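The soup lady of Lorkville

I'd been eating her soup for two winters before I ever thought to ask if I could write about it. You probably have a place like that too, somewhere you go so often it stops seeming like news. Mine is Melura, the lunch counter on the corner across from the old feed store in Lorkville, and it serves soup. Soup and bread. There is a pie in summer if the peaches are good, and that's the whole menu.

The owner said yes to an interview on one condition, which was that I leave her name out. "Everybody here knows it already," she told me, "and the ones who don't can come in and ask." So she's "the owner" for the rest of this, although half the town calls her something warmer.

We sat down at 3 p.m., after the last of the lunch people had gone and the chairs were up on all the tables except ours. She'd been on her feet since five that morning and she still got up four times while we talked, twice for the stockpot, once for the phone and once because she'd decided I looked hungry (I was).

I started with the obvious one and asked how a person ends up making soup for a living.

"By being bad at everything else in a kitchen," she said, and laughed. "I was a line cook for years and I was slow. I mean really slow. You can't be slow on a grill. Somebody's steak is getting ruined. Soup doesn't care. Soup is happy if you go away and fold some towels."

She grew up outside of town, one of those farmhouses out past the Skovis road, and her grandmother kept a pot going from the first frost until planting. Beans, mostly, with whatever was left from Sunday. She says she didn't like it as a kid. She wanted the canned kind with the letters in it, and she got it exactly once, for a birthday, and was let down by how thin it was.

"I told my grandmother the broth tasted like a wet spoon," she said. "She was so pleased. I think she told that story for ten years."

The counter opened in April, in a space that used to be a shoe repair shop, and you can still find tacks between the floorboards if you go looking. The rent was low and the ceiling leaked. She had seats for 17 people then and she has seats for 17 people now, and no, she is not going to knock through the wall into the empty unit next door, so please stop asking her. I was one of the people who had asked. I got a look.

"If I had more seats I'd need more pots," she said. "If I had more pots I'd need another cook, and then I'd be the boss of somebody, and I'd have to be in the office. I don't even have an office! I have a drawer."

The drawer is where the recipes live. She let me look but not copy. They're on index cards, the backs of seed packets, one paper bag, and a good number of them aren't recipes so much as arguments with herself. "More lemon," says one, and under that in a different pen, "no." The split pea card has been rewritten so often that it's mostly tape.

I asked how many soups she has in there and she knew right away, which surprised me, given the state of the drawer. It's 116. She went through them over the holidays one year when the pipes froze and she was stuck waiting for the plumber. A lot of those she's made once and will never make again. There was a cold cucumber one with mint that she still can't talk about without putting a hand over her eyes.

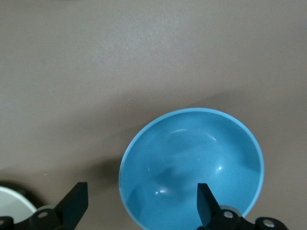
What makes a soup taste flat, even when you followed the recipe?

"Salt, nine times out of ten, and after that it's sour," she said. "People salt it at the start and never go back. You have to taste it at the end, when it's done cooking down, and if it's salty enough and it's still boring, squeeze a lemon in. Or a splash of vinegar. A little bit. Then taste it again before you do anything else."

She's got opinions about onions, too, and I'm going to give you all of them, as I've been cooking her way at home ever since and my husband has started asking what happened. Start them in a cold pot with the butter. Put a lid on. Leave them alone on low until they've gone soft and see-through, and don't let anyone tell you five minutes, it's closer to half an hour. She does hers before the radio news and doesn't touch them until it's over.

"Every recipe lies about onions," she said. "I don't know why. I think the people who write them are afraid you'll close the book."

Stock she's more relaxed about. She makes chicken stock three mornings a week, but she'll use plain water for bean soups and thinks most home cooks should do the same. The beans make their own broth if you let them. She puts in a rind of hard cheese if there's one around, and a bay leaf, even though she admits she's never been able to taste a bay leaf and suspects that she's just being polite to it.

We got onto the subject of Alipour soup then, and if you've eaten at Melura you know the one. It's the thick red lentil with the dried lime and the fried mint on top, and it sells out by noon every single time. I'd always assumed that it was named for a town somewhere. It's named for the grocery store that used to be on Second Street. The family who ran it sold her her first bag of dried limes and then wouldn't let her leave until she'd been told how to use them.

"I went in for rice," she said. "I came out an hour and a half later with limes and homework. I had to bring them a jar of it when I'd made it. They said it was fine. Then they said what was wrong with it, and that took a while!"

It took her most of a winter to get it right. The trick, as far as I could follow, is to poke holes in the limes with a fork and pull them out before they turn the whole pot bitter, and to fry the mint for a few seconds and no more. The store closed when the family moved to be near their grandchildren. They still call, and she still gets notes on the lentils.

By then she was up again, skimming something. I followed her back to the stove with my notebook, and she handed me a peeler without asking. So the next part of this interview was done over a sack of carrots, and my handwriting is terrible.

I wanted to know about the money side, and she didn't mind. A bowl with bread was $4 when she opened and she's raised it three times, feeling sick about it each time. The last time she taped a note to the register a month ahead to apologize, and people wrote on it. Nice things mostly. Somebody drew a turnip. Her worst day ever was an ice storm, two customers, both of them on foot. Her best was the fall street fair, when she filled 869 paper cups out of borrowed pots and couldn't lift her arms the next day.

"Never again," she said, and then, after a minute, "well, we're doing it again this year."

Does she eat soup at home? She does. She's a little embarrassed about it. Her kitchen at the house has one good burner and a pan her grandmother left her, and most nights she heats up whatever came home in the jar and eats it standing at the sink with the back door open to let the dog in and out. On her days off she makes toast. Cinnamon toast, heavy on the butter, and she would like it known that she considers this cooking.

I asked about the freezer, too, and I'm glad I did. She says cream soups and anything with potato in chunks will go grainy on you, so freeze those before the cream goes in, or mash the potato and be done with it. Lentil, bean, tomato and plain broth all freeze well. Cool it first, leave an inch at the top of the container, and write on the lid what it is. "You think you'll know," she said. "You won't know. It's all brown in there."

I also asked her what she'd tell somebody who's never made soup from scratch and feels a bit silly about starting. She put down her knife for that one.

"Make potato leek. It's got hardly anything in it. Wash the leeks twice, they're full of dirt, and cook them slow like the onions. Potatoes, water, salt. When the potatoes fall apart, mash it up with whatever you've got, a fork, I don't care. Put some cream in if you had a bad day. If it's too thick, add water. If it's too thin, cook it longer. There, I've told you everything I know, and you can have the afternoon off."

I didn't take the afternoon off. I finished the carrots, or most of them. She gave me 100 percent of the credit for that, and then went over a few of them again with the peeler while she thought I was putting my coat on.

On the way out she stopped me at the door with a jar of the split pea and a heel of rye wrapped in paper, and told me to bring the jar back. It's on my counter now, washed. I'm planning to return it tomorrow, right around eleven thirty, before the lentil runs out.

Melura is open for lunch from 11 a.m. until the pots are empty. Cash or check, and they'd rather you didn't call ahead to ask what the soup is.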